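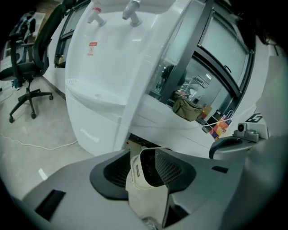 Water dispenser at the window. Hot tap on the left (red band), warning sticker below it.

Workshop notebook, April 2024
Entry by R. Husar
Subject: slow flow on the hot side, drip tray, filter change

Shengli Ding reported that the hot tap had become slow and that the stream was pulling to one side. Ovidiu Ursu had noticed the same thing but put it down to the cup. I took the unit out of general use after lunch and put a note on it.

Starting point. Counter on the inline meter read 2,776 liters before any work. The meter was fitted with the Revico filter head last August and has not been reset, so the reading covers the whole period on that cartridge. The log sheet inside the cupboard has one line on it for the entire time, in Vasilică's handwriting, and no flow figure. We therefore have no baseline for this machine.

Method. Plain graduated jug on the bench scale, tared, tap held fully open, stopwatch started when the stream became continuous. First run on the right tap, second on the hot tap. I let the hot side finish heating before each run, on the assumption that drawing during a heating cycle might change the result. I have not tested that assumption.

Right tap: 33 seconds to 814 g. Repeated once with the same result to the nearest second. Hot tap: stopped the run at the same 33 seconds with the jug well under half of that. I did not write down the exact mass before emptying the jug, so the hot figure is only good as a comparison. Will repeat properly.

Hot tap strip-down. Power off at the wall, supply valve closed, left to cool until the housing over the tank was at room temperature. Drained from the rear plug into a bucket. The tap body unscrews by hand once the lever is off. There is a small locating rib on the body which only lines up one way; forcing it will crack the collar. Scale was present on the seat and in the outlet, thickest on one side, and that accounts for the crooked stream. Seal is flattened but not split. I soaked the tap parts in citric acid solution, brushed the outlet with a nylon bottle brush, rinsed, and soaked again. The deposit at the back of the seat needed the second soak. No metal tools on the seat.

Filled the tank with the same solution through the feed line and left it to stand while I did the tray. Drained, flushed through three fills of clean water, and tasted the last one. No acid taste. Fares Shboul tasted it too and agreed.

Drip tray. The tray is recessed and follows the curve of the front panel, so water sits in it and does not show from standing height. The ribbed vent at the left end had a film over the slots. Cleaned with a soft brush and dish soap, wiped dry with paper. The vent is on the same side as the hot tap, and splash from a crooked stream would land near it, so I expect it to stay cleaner now. Please tip cold tea into the sink and not into the tray.

Filter. Old cartridge out, new Flokero cartridge in, quarter turn to the stop. First 2 liters discarded as the leaflet asks. The Jerance cartridge that was on the shelf does not fit this head - the bayonet lugs are wider. Vasilică will try to return it to Van Dijk with the other wrong parts from that order.

After the work. Hot stream is straight and visibly stronger. Run time on the hot side not measured, as the jug had gone back to the paint bench by then and I did not want to use it again without washing it. Right tap not re-measured either.

Housing. Wiped down with a damp cloth only. The warning sticker under the hot tap was left alone; solvent will lift the print. Marks from hard water on the white plastic come off with the leftover citric solution if it is rinsed straight away.

Open points:
Hot tap flow, three runs, masses written down this time (me)
Replacement seal for hot tap, one fitted and one spare (Vasilică Dinu)
New log sheet with columns for meter reading, both taps and initials (Fares)
Dedicated jug, marked WATER ONLY (Ovidiu)
Check whether afternoon sun through the window affects the cold temperature. Shengli has a spare thermocouple.

Unit back in use before the end of the day. Note removed.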